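**Working with the arms at Kurton: your questions**

These came in after the Avow cell went live on the sorting side. Keep them coming, we love getting them!

**Is my job going away?**
No. All 171 of us on the floor keep our contracts. What changes is the mix: less reaching and lifting, more setup, checking and fixing.

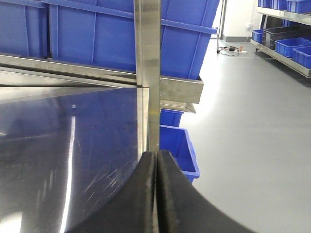

Anyone can ask for a turn at the cell, and you don't need a technical background. Razia Farooqui came over from packing and now trains the rest of us (she's terrific at it).

**How long is the training?**
Four half shifts. You'll practice with the hollow test block first, then move on to real stock. 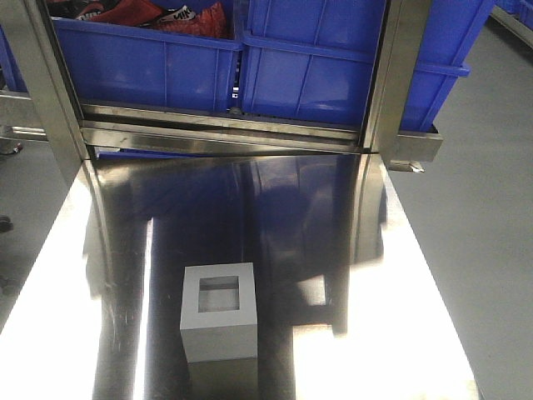 *Test block on the steel table, blue bins behind.*

**Why start with a block?**
It's a simple shape that still makes you think. Do you grip it across the outside, or put one finger through the opening? Try both! Talha Durrani got hooked on this and ran 683 practice picks in March.
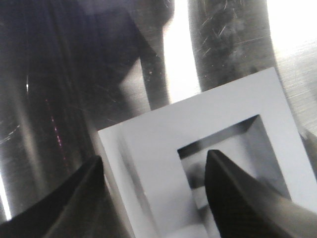

*Page last changed: April, by Eun-seong Seo*

**What if the arm drops something?**
Press pause, wait for the arm to stop, then pick it up and log it. A drop never counts against you, and the notes help us tune the grip.

**Do I have to stand there all shift?**
Please don't. Turns are 90 minutes, then you swap.

**Who do I ask?**
Zyanya Pacheco on days, Waqas Rizvi on nights. Both are happy to show you the controls before you sign up.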